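3.2 Lamp placement and surface preparation

The second part of the study dealt with small table lamps used close to a working surface. Earlier work by Domínguez and Urrutia treated the lamp as a point source and left the surface out of the calculation. At short distances this is a poor assumption, as the base blocks part of the light and the surface returns a good share of the rest.

Each trial began with the table cleared and a white matte covering laid over the top. The covering was smoothed by hand from the centre outwards, and any sheet with a visible fold was replaced. The lamp was then set down on its base and the cable led to one side, so that it did not cross the area to be measured. Readings were taken at 69 points on a square grid, with 4 repeats per point. Daylight was not excluded. Fuentealba (personal communication) had found that blackout conditions gave tidier figures but told us little about how such lamps behave in ordinary rooms.

Lamps were left on for 600 seconds before the first reading. Where a lamp had been moved between repeats, the full waiting period was applied again.

Figure 4. Rod lamp on a round white base, standing on the white covering, with the cable led off to the left.

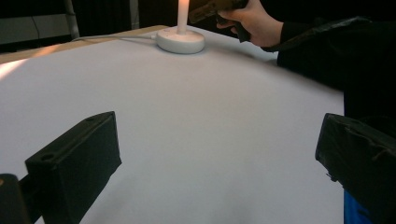 The tint of the light was recorded separately from its strength. On a white covering even a weak tint is easy to pick out by eye, whereas on bare wood it tends to be lost in the colour of the table. Two observers, Ibarra and Bustos, noted the tint independently and were not shown each other's notes until the series was complete. Disagreements were kept in the data and are marked in the results table.

Shadow from the room was handled by subtraction. A set of readings with the lamp off was taken before each trial and removed point by point from the main set.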